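4.2 Where the lids go

Respondents were confident about their drawers. Asked to name the contents of the one nearest the cooker, 43 of the 46 households in the Jibrin sample answered without pausing, and most of them were wrong. The commonest claim was "tea towels". The commonest finding was takeaway menus, several from restaurants that had closed before the tenant moved in. Our full inventory ran to 2,578 objects, of which batteries of unknown charge formed a category we came to dread.

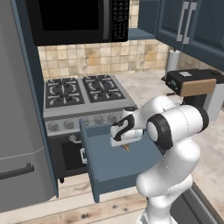 Figure 2. Rendered kitchen with an open blue drawer beneath the gas stove.

Position mattered more than size. A low drawer demands bending, and people bend for things they use either daily or never. Adebisi's earlier work on the Panar flats called this the "knee tax", a phrase her reviewers disliked and everyone has since borrowed. Our interviews support it. One man in Dronoseck had kept a fish kettle at floor level for the whole of his marriage and spoke of it with some warmth, though he did not eat fish.

Lids behaved differently again. They drifted downwards over time and away from their pans, and only 2 households could match every lid to a pot. Both had recently moved house, a point taken up in section 4.3.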